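Week two with the Tiltdale gripper kit, and I'm still fond of it! Jointed black fingers, little silver screws, a green block to squeeze 🙂 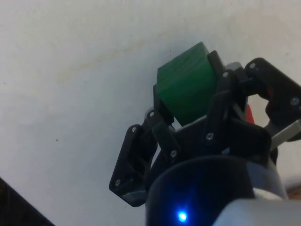
Nosipho Adams: Does it come assembled, or is that a whole evening gone?

Mostly assembled, Nosipho — I had 5 screws left to do on Wednesday, with a cup of tea. Cubes and a wicker basket make a lovely first sorting job, too.

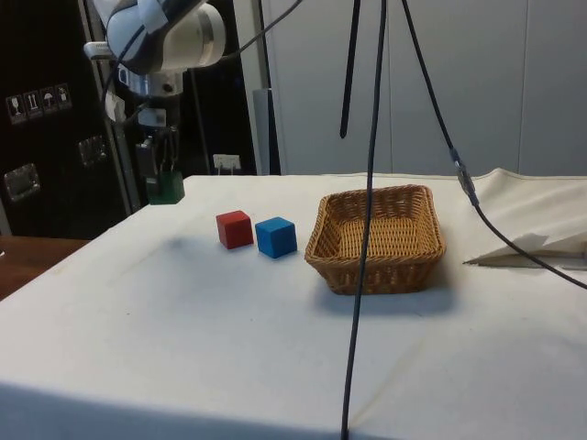
Dumisani Fourie: Mine needed new finger pads after a month, so budget for those.

Good to know, Dumisani, adding a set to my order tonight!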